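Farbküche Grekard, Werkstattbuch
23. Juni 2026

Krapp, zweiter Anlauf. Und was für einer! Ich schreibe das gleich auf, solange ich die Reihenfolge noch im Kopf habe und die Finger noch orange sind.

Ausgangslage: Im März war alles braun geworden, dieses müde Ziegelbraun, das man von Krapp kennt, wenn man zu ungeduldig heizt. Wolle war dieselbe (der gewaschene Merinostrang von Hidayat), Beize auch, nur das Bad hatte ich damals auf der großen Platte stehen und zwischendurch telefoniert. Thu Vương meinte schon beim Aufhängen, das sei zu heiß gewesen, und sie hatte recht.

Diesmal also langsam. Wurzel aus dem Sack von Zorkik, Charge 2415, grob gehackt, nicht gemahlen. Fast 100 g davon im Beutel über Nacht in kaltem Wasser. Das erste Wasser abgegossen und aufgehoben (gelblich, riecht nach Keller und Rote Bete), das zweite fürs eigentliche Bad genommen. Einen guten Löffel Schlämmkreide dazu, unser Leitungswasser ist für Krapp einfach zu weich. Man sieht richtig, wie die Brühe kippt: eben noch Tee, dann auf einmal Kirschsaft. Ich könnte dabei jedes Mal in die Hände klatschen.

Heizung über den Stemix-Regler, Fühler in der Mitte des Topfs, nicht am Boden. Sollwert 46 Grad und dann den ganzen Vormittag so stehen lassen. Ich war skeptisch, weil in allen Heften höhere Werte stehen, aber Thu schwört auf die lauwarme Methode und lässt notfalls länger ziehen. Umgerührt habe ich mit dem Buchenstab, immer nur unterheben, nie quirlen. Der Strang war vorher gut durchfeuchtet, das hatte ich im März auch geschlampt, daher wohl die Flecken an den Abbindungen.

Gegen Mittag den Probefaden gezogen: klares, warmes Rot, leicht ins Korallige. Kein Braun, nirgends! Den Strang noch drin gelassen und das Bad langsam auskühlen lassen. Erst dann raus, abtropfen, über der Wanne ausstreichen, gespült noch nicht. Thu will, dass er erst trocknet und eine Weile hängt, bevor Wasser drankommt. Mache ich so, dann haben wir den Vergleich zum Märzstrang, den ich damals sofort gespült habe.

Nachzug: ins selbe Bad kamen 2 kleine Stränge, einer mit Alaun gebeizt, einer ganz ohne. Der gebeizte wird ein weiches Apricot, sehr schön, fast schöner als der Hauptstrang, wenn man mich fragt. Der ungebeizte sieht im Moment auch ganz ordentlich aus, aber dem traue ich erst nach der Wäsche. Leinenrest liegt noch im Topf und bleibt bis morgen drin. Leinen nimmt bei uns immer schlecht an, vielleicht hilft die Zeit.

Das aufgehobene erste Wasser habe ich aus Neugier auf ein Stück Baumwollnessel gegeben, mit Tannin vorbehandelt. Ergibt ein Senfgelb mit Stich ins Rosa - seltsame Farbe, ich mag sie sehr. Bitte nicht wegwerfen, das Stück hängt hinten an der Leine neben den Walnussproben!

Eisen probiert: nur einen Faden vom Apricot kurz durchs Eisenwasser gezogen. Kippt sofort nach Pflaume. Mit Eisen immer den eigenen Topf mit dem blauen Henkel nehmen, der steht jetzt unten im Regal. Im großen Topf hat es nichts verloren, sonst ist der nächste Krapp wieder hin.

Notizen für alle, die als Nächste ans Bad gehen:

Wurzelbeutel nicht auspressen, nur hängen lassen. Beim Auspressen kommt das Braune mit.

Der Fühler vom Regler zeigt beim Einschalten erst mal Unsinn an. Kurz warten, dann stimmt er mit dem Glasthermometer überein.

Kreide ist so gut wie leer, steht auf der Bestellliste. Alaun reicht noch.

Musterkarte Krapp ist angelegt, Fäden sind aufgeklebt, Beschriftung vorerst mit Bleistift. Der ungewaschene Strang bekommt später eine eigene Zeile. Ich hätte gern noch eine Lichtprobe am Südfenster, halb abgedeckt mit Pappe, am besten vom Hauptstrang und vom Apricot nebeneinander.

Offen: Was macht Weinstein in der Beize bei dieser niedrigen Temperatur? Thu lässt ihn bei Krapp weg, ich habe ihn bisher aus Gewohnheit immer genommen. Würde ich beim nächsten Mal gern direkt gegeneinander färben, gleiche Wolle, gleicher Topf. Und danach endlich Reseda, die Bündel auf dem Dachboden sind trocken und duften wie Heu. 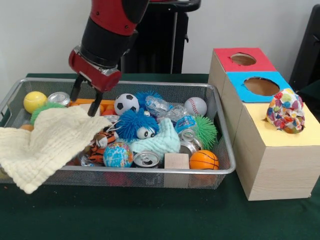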